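Mellance Bread Table: where we are in August
16 August 2018

Hi Arsalan,

You asked for a quick update on the bread table, so I'll skip the charts! The Goossens money is holding up nicely. We've spent $304 so far on cloths, baskets and the first bread orders, and I've still got $300 set aside for the fall.

I gave up on the shiny trays (they slid everywhere) and went over to woven baskets on a plain gray cloth. It looks so much more like somebody's kitchen, and I'm really happy with it. Vinzenz Tanner wanted white cloths, but gray hides the flour and he's come around.
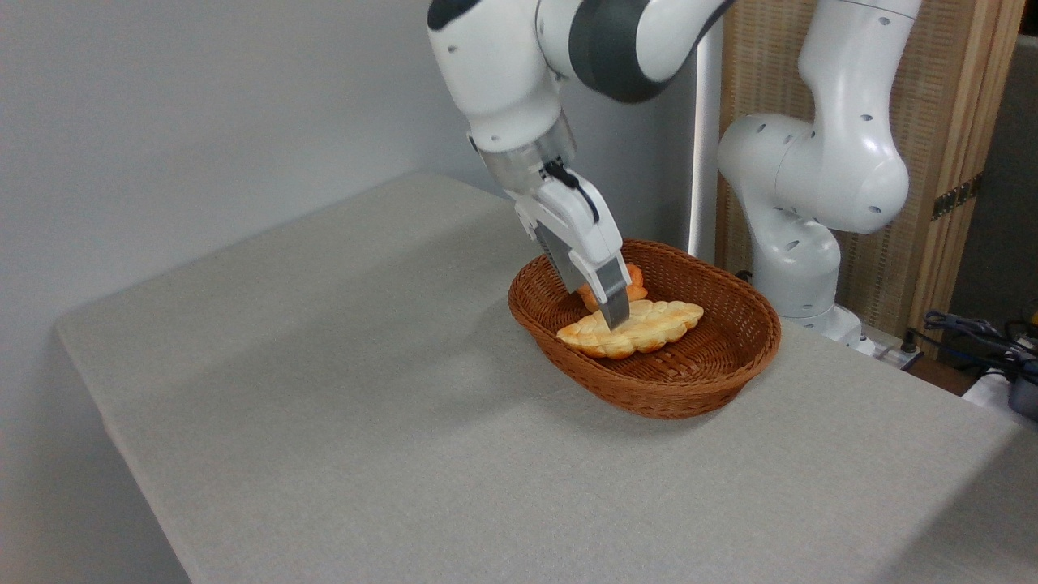 We're keeping the baskets shallow and the choice small, mostly braided loaves and rolls. I did try seeded bread, and the seeds got into the weave and stayed there, so no more of that until I find liners that fit an oval basket. Pindix has some in their catalog, and I've asked for 2 samples.

Still to do: a second table for the Plelloston room, a better brush for crumbs, and a proper price from the bakery for a standing order. I've got five baskets now and would love a few more if you're okay with it. Let me know and I'll send the receipts over with the next batch.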